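Print this page | E-mail this page

Imberg Walk-Through Lane, Set-Up Guide
Section 4: Preparing the lane before the first passenger

This section is for the checkpoint staff who open the lane at the start of the shift. It is assumed that the lane is already installed and that the Stedton service engineer has signed the installation sheet. If the sheet is not signed, do not continue. Call your terminal duty desk.

Please read all the steps one time before you begin. Some steps have a waiting time, and it is easier when you know them in advance.

4.1 Switching on

1. Check that the red key switch on the operator desk is in the position OFF.
2. Open the small door at the back of the portal and set the main breaker to ON. Close the door again and lock it.
3. Turn the key switch to STANDBY. The lamp on the desk becomes yellow.
4. Wait until the desk screen shows the text SELF TEST DONE. During this time no person should stand inside the portal or lean on it.
5. Turn the key switch to READY. The lamp becomes green.

Note: If the lamp stays yellow for more than 4 minutes, turn the key back to OFF, wait 2 minutes, and begin again from step 3. If it happens a second time, the lane must stay closed. Write the error number in the lane log.

Caution: Do not use the main breaker to restart the portal during the shift. The software can lose the settings of the day, and then you must repeat the complete calibration in 4.2.

4.2 Daily calibration

The calibration is made with the test piece set, which is kept in the locked drawer of the desk. The set from Estetitz has its own case. Do not mix test pieces from two different sets, also when they look the same.

1. Log in with your own operator code. A code of a colleague is not allowed, also not for the calibration.
2. On the screen choose Maintenance, then Daily Check.
3. Take test piece A from its case and fasten it to the belt clip. The clip is worn at the front of the body.
4. Walk through the portal with a normal speed. Do not stop in the middle.
5. Repeat the walk with the clip at the ankle, and then with the clip under the arm.
6. Read the result on the screen. Each walk must show an alarm in the correct zone.
7. Remove the test piece and walk through one more time. This walk must show no alarm. Take off your keys, radio and belt before it.

Note: The sensitivity is given as a number from 1 to 100. The factory value is 67. Only the supervisor may change it, and the change must be confirmed with the supervisor code. If you find another value in the morning and there is no entry in the log, inform the supervisor before you open.

Caution: Passengers with a pacemaker or another medical implant may ask for a hand search in place of the portal. This request is always accepted. Do not ask the passenger to show the implant.

4.3 Setting the area around the portal

The portal can react to metal objects that move close to it. For this reason the free zone marked in your site plan must be respected on both sides.

1. Put the belt barriers so that the waiting line ends before the free zone.
2. Move rolling carts, tray stacks and metal chairs out of the free zone.
3. Check that the private search room is unlocked from inside and that the sign on its door can be turned to OCCUPIED.
4. Put the notice "Passenger Rights at the Checkpoint" where people can read it while they still wait in the line. 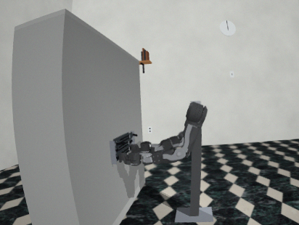 5. Walk one time from the end of the waiting line to the exit, the same way as a passenger. Look if a bag, a cable or a barrier foot is in the way.

Note: When the lane is next to a second lane, both portals must run on different channels. Go to Maintenance, then Channel, and compare the two numbers. How to change them is described in the Sivakumar desk software manual, which was delivered together with the lane.

4.4 Opening the lane

1. Enter the time and your operator number in the lane log.
2. Press OPEN LANE on the screen. The floor arrow becomes green.
3. Tell the document check position that the lane is open.

If there is an alarm with the first passenger, treat it as a real alarm. Please do not repeat the calibration while a passenger is waiting inside the free zone.

Continue with Section 5: Alarms and secondary search.

This site uses cookies to remember your language. Accept | Settings
Contact | Copyright Imberg, all rights reserved | Back to top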